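Snack baskets to go out from Trornus hall again

The snack basket service at the Trornus community hall is back after a break in September, and the first baskets are due to go out on 12th October. Packing is done at the long wooden table in the side room, where a white sheet is spread over the top before any food comes out. 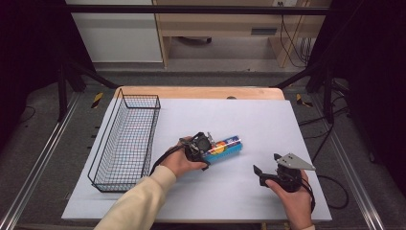
Each household on the list gets one wire basket with small packaged snacks and a canned drink. The list now stands at 48 households, up from last year, and most of them are on the streets behind the old Risport store. Jelle Timmermans, who runs the service, said the open wire baskets replaced cardboard boxes that fell apart on the way.

"They stack, they wash easily and people give them back," he said. "We bought 70 and we still have nearly all of them."
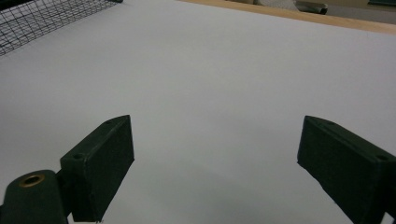 Packaged snacks go in first, laid flat along the bottom, and drinks go in last — standing up, at one end. Anything with a torn wrapper or a dented side is set apart and stays at the hall.

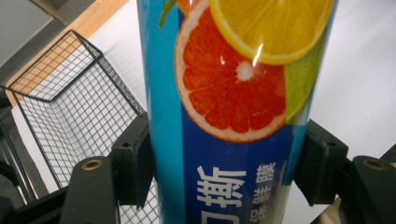
Fruit drinks were the most common request on the forms returned in September. Willy Stevens, who does the ordering, said plain water would still be offered to anyone who prefers it.

The sheet is changed between sessions and the table wiped down before a clean one is laid. 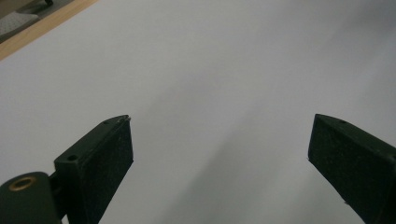
Baskets can be picked up at the side door on Lesley Street until 3 p.m. Households that need delivery should leave their name at the Smits bakery counter. Empty baskets can be returned to either place.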